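Tillman Kart and Rallycross Club
Pre-event inspection checklist, electric class, with comments
Prevville circuit, February round
Filled in by Loan Trương, scrutineering. Second reader: Thảo Triệu.

How to read this list. Each point has a result (OK, OK with remark, Repeat, Not OK) and after it my comment. Drivers asked last season that the comments be longer, so I have made them longer. If my English is not clear in some place, please ask me at the scrutineering tent and not at the start line.

Car inspected: number 5, Rerkis chassis, entered by team Villo. Inspection started on Thursday at 16:20.

PART A. PAPERS

A1. Entry form signed by driver and entrant
OK.

A2. Vehicle passport present, with photograph of both sides
OK with remark. The photograph of the left side shows the old door, before the repair. Please put a new one in before the next round.

A3. Seal numbers match passport
OK. Motor seal 2188, battery seal 344. I read both numbers two times and Thảo read them also.

A4. Driver licence valid for electric cars
OK. A licence for petrol cars only is not enough in this class. We had to send one driver home last year for this and it was not pleasant for him or for us.

PART B. BODY AND COCKPIT

B1. No sharp edges on bodywork
Repeat. The rear left wheel arch has a cut in the plastic, as long as my hand, and the corner stands out. Tape is accepted for practice. For the heats it must be cut round or changed.

B2. Doors open from inside and outside
OK. The driver's door is stiff but it opens with one hand. I asked the driver to do it with gloves on, because in the race he has gloves on.

B3. Windscreen fixed, no cracks in the driver's view
OK.

B4. Window net, right height and quick release
OK with remark. The release works. The lower strap is at the end of its adjustment, so if it stretches more there will be nothing left to pull. Change it in the winter at the latest.

B5. Seat fixed at all points
OK. All bolts have paint marks and the marks are in line.

B6. Harness, date label readable
Not OK at first look, OK at second look. The label on the left shoulder strap was folded inside the pad. The mechanic took off the pad and the date is good. Please fold labels outside. It takes me a long time to find them when five cars are waiting.

B7. Head restraint and side padding
OK.

B8. Loose objects in cockpit
Repeat. I found a cable tie under the pedals and a coin beside the seat. Both are small things, but a small thing can go behind a brake pedal. Cleaned while I was there, checked again, OK.

PART C. HIGH VOLTAGE SYSTEM

Only persons with the yellow wristband may stand inside the chain for this part. I say it each time and each time somebody's cousin walks in with a coffee.

C1. Main switch, inside
OK. The driver can reach it with belts tight.

C2. Main switch, outside, with blue sticker
OK with remark. The switch is good. The sticker has lost one corner and it is covered with old mud. The marshal must see it from far, so a new one is needed before the first heat. I have stickers in the tent and they cost nothing.

C3. Isolation light, green when safe, visible from both sides
OK. We tested it with the system on and with the system off.

C4. Orange cables, no damage, no contact with moving parts
Repeat. One cable passes near the edge of a bracket behind the seat. It does not touch when the car stands still. But the car will not stand still, and after the jump everything moves more than we think. The team added a rubber sleeve and one more clip. Checked again at 17:45, OK.

C5. Battery box, bolts and cover
OK. Torque marks present on all.

C6. Battery box, signs of impact from below
OK with remark. There are scratches on the underside plate from the last round, none of them deep. I made a drawing of the longest scratch in the passport so the next scrutineer can see if it grows.

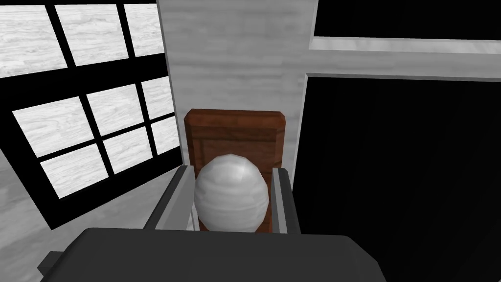

C7. Coolant level and hoses
OK. The hose clamps are new. The team changed them without being asked, thank you.

C8. Charging socket, cap present and closes
Not OK. The cap is missing. The team says it was lost in transport. Water in the socket is a serious matter and in February it will rain at Prevville, we all know it. The car may not be pushed to the grid until a cap is fitted. Rerkis have a parts van at the far end of the paddock and it opens at 8:00.

PART D. WHEELS, BRAKES, STEERING

D1. Wheel nuts, all present and tight
OK.

D2. Tyres from the permitted list, marked by us
OK. Marked with white paint. Do not wash the marks off with solvent. If the mark is gone, the tyre counts as a new tyre.

D3. Brake discs and pads
OK with remark. Front pads are good for this event but I would not start another one with them.

D4. Brake lines, no leak under pressure
OK. Pedal held by the mechanic while I looked at each wheel with the lamp.

D5. Steering, no free play
OK with remark. A very small movement at the right track rod end. It is inside the limit. I will look again after the second heat and the team knows this.

D6. Mud flaps
OK. Four fitted.

PART E. PADDOCK SPACE

E1. Fire extinguisher for electric fire, in reach
OK. Pressure in the green part of the gauge.

E2. Insulating gloves, in date, no holes
OK. I filled them with air and listened.

E3. Rescue hook and blanket
Repeat. The hook was there, but behind the spare tyres and the folding chairs. It must hang on the awning leg nearest the car. Done at second visit.

E4. Charging cable on the ground covered
OK. The team used a proper cable bridge.

E5. Speed in the paddock
Not part of the car, but I write it here again. Walking speed. Electric cars make little noise and children do not hear them. The fine is 200 and it is paid the same day.

RESULT

Car number 5 may take part in practice with tape on the wheel arch, after the charging cap is fitted and seen by me or by Thảo. For the heats, B1 and C2 must also be closed.

Comments from the second reader (T. Triệu)

I agree with all results. For C4 I would prefer two clips and not one, but the sleeve is thick and the cable sits well, so I do not ask for it. For D5 please call me also when the car comes back, I want to feel the play with my own hand.

One question to all the teams in the electric class. Is the second visit better in the evening or in the morning? This time we did it in the evening and some mechanics were still driving to us. Write your answer on the sheet at the tent door.

Open points, to be signed by the scrutineer
B1 wheel arch
C2 sticker
C8 charging cap
D5 track rod end, after heat two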